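# Paper cups, and all the jobs I give them

I buy the plain white paper kind in a sleeve of 40 and they live on the shelf over the dryer, next to the light bulbs. We hardly ever drink out of them! 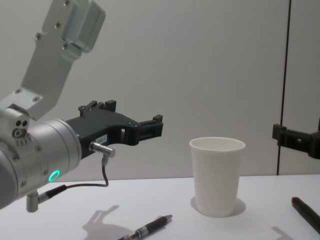 My first and favorite use is painting. If I'm touching up a baseboard I pour two fingers of paint into a cup and put the lid straight back on the can. A cup is easy to carry up a stepladder, it fits in your palm, and when you're done you let the leftover dry out and toss the whole thing. Double them up if you're using anything oil based, or you'll get a soft bottom halfway down the hall (ask me about the carpet on the landing).

**Screws and small parts.** When I take something apart, each step gets its own cup. I write on the side with a pencil, "hinge, top" or "back panel", and line them up left to right in the order things came off. Then going back together I just work right to left. I took the door off our old Baldursdóttir cabinet in July to plane the bottom edge and it went back on with nothing left over, which is a first for me.

A cup with the rim pinched makes a decent little spout too. I use one for getting screws back into their jar, and for topping up the pepper mill without peppercorns all over the counter.

**Seedlings.** Poke a few holes in the bottom with a skewer, fill with potting mix to just under the rim, and stand them in a baking tray you don't love anymore. They go floppy after a few weeks of watering, so don't leave your tomatoes in there forever. I peel the cup off when I plant out. Asger Lund down the road plants his cup and all, but I dug up one of mine the next spring and the lining was still there, so I've quit doing that.

**Glue and epoxy.** Mix it in the bottom of a cup turned upside down! Most of them have a little recessed dish there, just right for a small batch. Only mix what you need though, a deep puddle of epoxy gets hot.

**Bacon grease.** Let it cool in the pan for 15 minutes first, then pour it into a cup with a wad of paper towel in it, and into the freezer until trash day. Never pour it in straight off the burner.

**Paintbrushes overnight.** Wrap the brush in plastic, stand it handle down in a cup, and weight the cup with a handful of gravel so it won't tip. Fine for one night, maybe two. After that, wash the thing.

As for storing them, keep the sleeve closed with a clothespin, open end down. Mine used to stand open on the shelf and every cup had dryer lint in it. And if two are stuck tight, roll the pair between your palms and they'll let go. Pulling on the rim just bends it.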